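Troubleshooting log: range values wrong in missile reference table
2 min read
Wednesday, July | Posted by the Calivis data desk

Reported: The ballistic missile table on the Calivis reference site shows a maximum range of 856 for one short-range entry. The printed guide gives 532 miles for the same missile. Users who sort by range get it above systems that outrange it.

Environment: Calivis table editor, source file imported through Stirer, page template supplied by Tuta.

09:40. Reproduced. Sorting by range puts the entry six places too high. Sorting by launch weight works as it should.

10:05. Opened the source file. The value is 856 there too, with the unit set to kilometers. The number is correct. The column heading on the page says miles.

10:30. Checked the rest of the table. It has 53 rows, and 40 of them were entered in miles. The others came from the Sisodia archive sheets, which use kilometers throughout. Stirer reads the unit field but drops it on export, so all the numbers land in one column with no conversion. 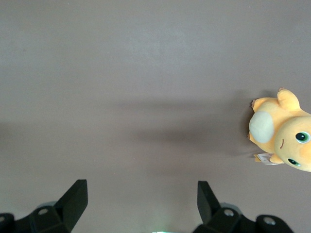 11:15. Tried a re-import with "keep units" switched on. The unit came through, but the page template ignored it and the heading did not change. Cleared the page cache and loaded again. Same result.

11:50. Converted the Sisodia rows by hand in a test copy. Sorting is now right. One medium-range entry had been showing 2,188 and now shows 1,360, in line with the printed guide.

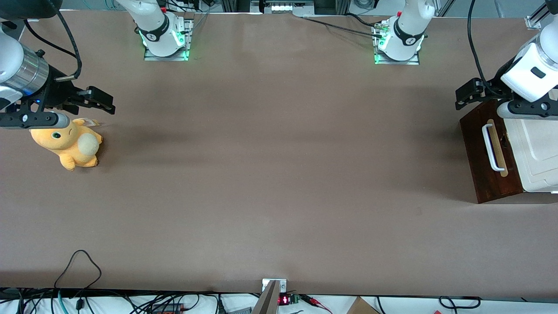 13:20. The test copy also needed a check of the launcher and warhead columns, as both sit next to range in the export. No values had moved. 

14:10. Test copy moved to the live site. The range column is in miles for every row. Kilometer values are kept in a hidden column so the next import can be compared against them.

Status: Fixed on the page. The Stirer export fault is still open. Until it is patched, do not re-import Sisodia sheets without converting first.

Contact | Copyright Calivis | Back to top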